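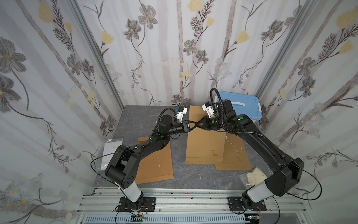

Ilkka Vuorela

Film Editing 2, lecture notes, November: The insert shot

In the last lecture we spoke about the reaction shot. Today we take its smaller relative, the insert. An insert is a close shot of an object or a detail which belongs to the scene already running: a key, a watch, a line in a letter. It is usually short. It is often filmed on a different day from the rest, and often with the hands of another person.

Please keep the difference between an insert and a cutaway. The cutaway leaves the action and shows something beside it, for example a bird on the roof during a quarrel. The insert stays inside the action and makes one part of it larger. Some textbooks use the two words as if they were one. In this course we do not.

What an insert does

1. It gives information. The audience must read the address on the parcel, so we go close.
2. It hides a bad join. If two takes of the wide shot do not fit together, an insert between them can save the scene.
3. It changes time. With an insert in the middle, a search of ten minutes can become a search of a few seconds.
4. It plants. We see the object early, and it will be needed later.

Our main example is the crime drama Listumau, which runs 111 minutes. The archive sequence has 18 shots, and six of these are inserts. When you watch it again, notice that the first insert comes before the man touches anything. We see the drawer, then we see him look at the drawer. The editor has let us know more than he knows, and from there the tension begins.

Compare this with the pilot of Pollside, where every insert comes after the look. The person looks, then we see the thing. It is correct and clear, but after three or four times the rhythm becomes mechanical.
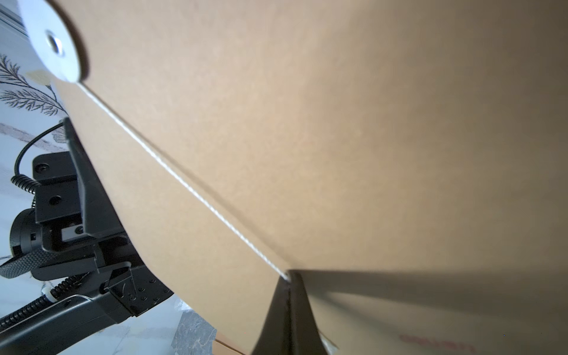 Direction is the part which students forget most often. An object in close-up has lines, and the eye follows them, also across the cut. A white cord that goes from a round disc in the upper left, straight over brown cardboard and down to the right, brings the eye near the bottom centre. The next shot should then have something worth seeing low in the picture. If the face of the actor is placed high up, the viewer needs a moment to find it, and a short shot does not have this moment to give.

Length

There is no fixed rule. Read a written insert aloud twice at normal speed, and that is a safe length for a large hall. The festival hall in Rornden has 380 seats, and from the last rows small writing needs more time than on your laptop.

For the seminar

Bring your own cut of the Naciri exercise in two versions, one with the insert before the look and one with the insert after it. The sound should be the same in both. Write half a page about which version you prefer, and mark the point where you were not sure.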